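A case for the plain paper cup

3 min read

The canteen at Trardale stopped giving out paper cups in March. Staff were told to bring a mug from home, and anyone who forgot could buy a Hekura flask at the till. I think this was a mistake, and I say so as someone who owns four mugs and likes all of them.

My trouble is with visitors. We get a lot of them: people waiting for an appointment, drivers with a long road ahead, parents with a child who wants water now. None of them carry a mug. What they got before was a cup from the stack by the tap, and what they get now is a shrug. I have watched a man drink from his hands over the sink in the corridor.

A paper cup is a modest thing. It is a piece of paper wrapped round and glued down a seam, with the top edge rolled outward so that it holds its shape and is kind to the lip. There is no handle to snap off and no lid to lose. It weighs next to nothing, it stacks, and a person who has never seen one before knows what to do with it.

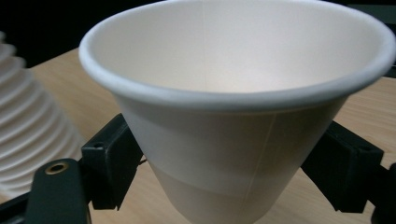
Siu-ming Wei disagrees, and wrote to tell me that a cup used for two minutes and then thrown away is a poor bargain however well it is made. The last box held 834 cups, she said, and the bin by the lifts was full of them every afternoon. She would sooner see a shelf of glasses and a dishwasher.

I take the point about the bin. A good many of those cups were used by people who had a mug on their desk and couldn't be bothered to fetch it, and I was one of them more than once. But the dishwasher is another matter. The one we were quoted for cost 499 pounds before fitting, and somebody would have to load it, empty it and find the glasses that had wandered off to Oprea House. We tried that with teaspoons. We bought 200 and the drawer is empty.

So I would do something duller. Keep the paper cups, but keep them at the front desk, where visitors are. Leave the staff kitchen to mugs. Buy plain single-walled cups for water and don't bother with the printed ones - they cost more and the water tastes the same. Put a small stack out in the morning and top it up after lunch.

Lai-ching Tsao already does this at the Parau office and gets through one box where we used to get through several. She also writes the date on each box when she opens it, so she knows how long it lasts. I'd like us to copy that as well.

June 2022

Contact us | © Trardale Staff Newsletter | Back to top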